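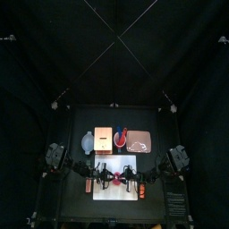 About Woleck Cooking School

We teach people to cook dinner. We've been at it in Dukville since 2000, when the school was one stove and a borrowed folding table in the back of the old Gillies hardware store, and we still get excited every time somebody makes their first decent pot of soup and wants to call their mother about it!

The hardware store is long gone (the Gillies sign is still up over the side door, and we plan to keep it there), and over the years we spread out into the rest of the building. There are 4 kitchens now. The two on the street side are for evening classes, the small one by the stairs is for baking, and the long one in back is where the kids cook in summer -- it has the low counters and the door out to the herb beds.

What we teach

Everyday food, mostly. Beans, rice, eggs, roast chicken, a lot of vegetables, bread that you can fit around a job. Our beginner course starts with knives and onions, and by the last evening everyone cooks a whole meal and we sit down and eat it together. People come in saying they can't boil water and go home arguing about how much vinegar belongs in a potato salad. We love that argument and have it most weeks.

After the beginner course you can go pretty much anywhere you like. Dumplings fill up fastest. Soup and Stock runs all winter, and Pickles and Jam starts in August, when the tomatoes and cucumbers come in faster than any of us can deal with them. There's also Skurnetti, our own name for the class where you bring whatever has been sitting in your cupboard and we build supper out of it. It started as a joke on a slow night and is now the class our regulars sign up for again and again. Bring the odd can. Bring the lentils you bought three years ago!

Who comes

All kinds of people. College students with their first apartment, couples, retired folks who always wanted to bake, parents who are tired of making the same four dinners. You don't need to know anything or own anything. We have aprons, knives and pans here, and if you're left-handed, say so when you sign up and we'll set out the left-handed peelers.

We can work around most allergies as long as we hear from you ahead of time. The baking room does use nuts and wheat flour every day, so please call us before booking a class in there.

Our teachers

Everyone who teaches at Woleck has cooked for a living, some in restaurants, some in school cafeterias, one on a ferry. They don't all agree on how to salt pasta water, and you'll hear different answers depending on the evening. Ask anyway -- the stories are good.

The recipe box

Every class recipe since the first year is on a card in the box by the front desk, 31 drawers of it, and students are welcome to copy whatever they want. Many of the older cards have notes in the margins from people who cooked from them ("more lemon," "NOT this much clove"). Please add your own, in pencil.

Visiting

The front door is open from 10 a.m., and the last evening class wraps up at 9 p.m. Parking is behind the building, and the bike rack is next to the side door under the Gillies sign. Come in and look around, even if you're not ready to sign up. If there's bread out on the desk, it's for you.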